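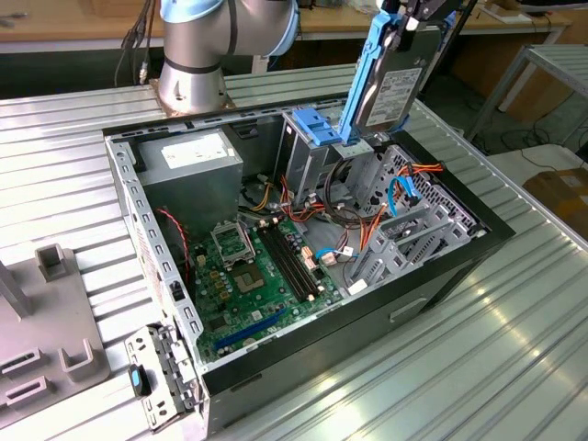
Shared drive dropping off overnight, front office PC

Home | Tickets | Knowledge base | Contact
We use cookies to keep you signed in. Accept | Settings
Reading time: 3 min

Opened by: Constanza Carrasco
Assigned: Renato Herrera
Opened: Sep 15, 2022
Priority: 2
Site: Fuentealba office

Problem as reported
Mapped drive V: on the front office PC is gone every morning. Red X on it. Clicking it sometimes brings it back, sometimes "network path not found". Invoices in Datik won't open until it's back, so billing sits there waiting. Other PCs fine as far as Constanza knows.

RH - first look
Remoted in. Drive was up by then, of course. Event log has the share timing out overnight, then again at login. Can ping the server by name and by IP. Cable swapped for a new one, moved to port 4 on the wall switch. Leaving it till tomorow.

RH
Same again this morning. Not the cable. Power plan was set to let the network card sleep, turned that off. Also turned off fast startup. Rebooted 3 times, drive came back each time. Asked Constanza to leave the PC on tonight and not log out.

CC
Still red X. Clicked it, asked me for a password, it has never done that before. I put mine in and it said wrong. Can someone just come over please, I have statements to send.

RH
OK the password thing helps. Looked in Credential Manager, there's an old saved login for the file server, user is milagros.z. Milagros Zapata had that desk until May. Windows tries her login first at boot, server says no, drive fails. Why clicking it sometimes worked I don't know, maybe whichever login got there first.

Removed the old entry. Unmapped V:, mapped again with Constanza's own account, reconnect at sign-in ticked. Datik opened an invoice straight away.

BT
Renato, check the backup job too. Vesach on that PC might be running under the same old account. - Baltasar

RH
Yep it was. Job log full of access denied, error 500 on the status page. Changed to the service account, ran it by hand, finished clean. Old account is disabled, will ask HR if we can delete it.

CC
Drive was there when I got in. Second morning now. Thanks!!

RH
Closing. To do, seperate ticket: clear saved logins whenever a desk changes hands, add to the leaver checklist. Reopen this one if the X comes back.

Status: Closed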